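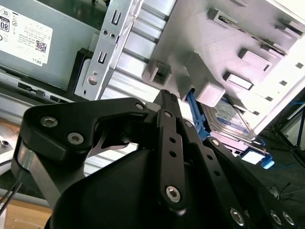
Torre Dell abierta y tumbada en la mesa. Fuente arriba a la izquierda, disco de 2,5 pulgadas con su soporte azul.

Sábado, 5 de noviembre de 2022

Cuaderno de taller. Lote Graltarier, primera torre con la tapa fuera.

Empiezo por lo administrativo, que es lo que luego se busca y no aparece. El lote Graltarier son 32 torres de oficina que llevaban en el almacén de Pellora desde agosto, envueltas en film como si fueran a cruzar el Atlántico. El acuerdo es el de siempre: se sacan los discos, se borran los que sirvan, se aparta lo aprovechable y el resto va a chatarra con su albarán. La hoja de inventario la lleva Nurnomero, que es el programa que elegimos por ser sencillo y que hoy me ha pedido la contraseña cuatro veces antes de dejarme escribir un número de serie.

La primera que abro es una Dell. La he dejado de lado sobre la mesa de madera clara, la buena, la que no baila. La otra sigue con el cartón doblado debajo de la pata, solución provisional que va camino de cumplir la mayoría de edad.

La tapa. Según la guía que nos pasaron, se retira "deslizando suavemente hacia atrás". El adverbio lo escribió alguien que tenía una torre nueva. Esta ha salido al tercer empujón, con un ruido que he preferido no interpretar. Nada roto. Apunto para las siguientes: apretar primero hacia abajo, luego deslizar, y no hacerlo con el café al lado.

Polvo: menos del que esperaba. En la escala del taller, que va de "limpia" a "aquí ha dormido un gato", le pongo un dos. Soplado con el compresor pequeño en el patio y devuelta a la mesa.

Fuente de alimentación. Caja gris de metal, etiqueta blanca, sello 80 de eficiencia y código QR. El QR lo he probado con el teléfono, por esa fe que uno conserva en las cosas impresas, y me ha devuelto una ristra de caracteres que no me dice nada. La he copiado en Nurnomero en el campo "observaciones", que es donde acaba todo lo que nadie va a leer. La fuente se queda montada hasta que pase por el comprobador. En el lote anterior las sacamos todas antes de probarlas y nos pasamos una tarde volviendo a meter las buenas, cosa que no figura en ningún informe y que aquí queda escrita.

El soporte metálico perforado de al lado, el que va en diagonal con las dos ranuras en U, no sé todavía si hay que quitarlo. Por ahora no estorba. Si alguien de la semana pasada lo desmontó en un modelo parecido, que lo apunte debajo, por favor, con letra legible. La entrada del martes sobre los ventiladores sigo sin poder leerla y sospecho que contenía la respuesta a todo.

La jaula de discos, gris clara, de plástico, con sus bahías y sus pestañas. A las pestañas les tengo respeto. El plástico envejecido avisa poco: cede, cede, cede y de pronto tienes la pestaña en la mano y la jaula en la otra. En el lote Clegg partimos unas cuantas por tirar en frío a primera hora, cuando el taller está a temperatura de bodega. Desde entonces dejamos las torres un par de horas dentro antes de tocarlas. No tengo ninguna prueba de que sirva, pero desde que lo hacemos me siento mejor.

Disco. De 2,5 pulgadas, etiqueta azul y blanca, colgado debajo de la jaula en su soporte azul. Lo azul es lo que se toca: eso lo tenían claro los que diseñaron la caja y se lo agradezco, porque es la única instrucción del ordenador que no necesita PDF. Orden de trabajo para el resto del lote, a revisar cuando llevemos unas cuantas:

Foto del interior antes de tocar nada.
Soltar datos y corriente del disco, tirando del conector y nunca del cable.
Aflojar el soporte azul por la pestaña, con el pulgar, sin destornillador haciendo palanca.
Disco a la bandeja antiestática, con pegatina y el número de la torre.
Soporte azul a la caja de soportes azules.

Insisto en el último punto. La caja de soportes azules existe, está en la segunda balda y tiene escrito SOPORTES AZULES. Ayer contenía bridas, un mando a distancia y medio paquete de galletas.

Tiempos. La previsión que mandamos a Pellora decía 45 minutos por torre, contando la prueba de la fuente y el papeleo. A la vista de esta, la parte mecánica va a ser lo de menos. Entre contraseñas, etiquetas que no pegan y la impresora que las saca torcidas, el destornillador es mi rato de descanso. Mantengo los 45 por si acaso y porque ya están firmados.

Etiquetas: quedan casi 100 del rollo viejo, el que pega mal. El nuevo está pedido. Mientras tanto, pegatina más una vuelta de cinta transparente, sin tapar el número. Lo de "sin tapar el número" parece obvio y por eso lo escribo.

Herramientas. El juego de puntas vuelve a estar incompleto. Faltan dos, y son por supuesto las que se usan; las de estrella de cinco puntas, que no han visto un tornillo en su vida, están todas y relucientes. He pedido otro juego. Cuando llegue, lo guardo en el cajón con llave y anuncio aquí que la llave no va a estar colgada al lado del cajón, como hasta ahora.

Cables. El negro que cruza por la esquina de la mesa habría que pasarlo por detrás. Lo he apartado tres veces y vuelve. Canaleta adhesiva o, en su defecto, una brida de las que viven en la caja de los soportes.

Dudas que dejo abiertas:

Si los discos de este lote se borran aquí o se mandan borrar. Pellora dijo una cosa por teléfono y otra en el correo. Me fío del correo. Hasta que contesten no se borra ni se destruye ninguno, se guardan en el armario y se apunta la salida.

Si las tapas van con su torre o en montón aparte. En montón ocupan menos. Con su torre no hay que hacer luego el puzle. Voto por lo segundo, habiendo hecho el puzle.

Si merece la pena guardar las jaulas de plástico. Yo diría que unas pocas enteras, para repuestos. Ya sé que en la balda de arriba hay un montón de jaulas "para repuestos". Por eso digo unas pocas.

Para el lunes: subir cuatro torres más del almacén a primera hora y dejarlas que se templen, preparar la bandeja antiestática, vaciar la caja de soportes. Las galletas las he tirado, estaban blandas. El mando a distancia lo dejo encima del microondas hasta que aparezca el dueño.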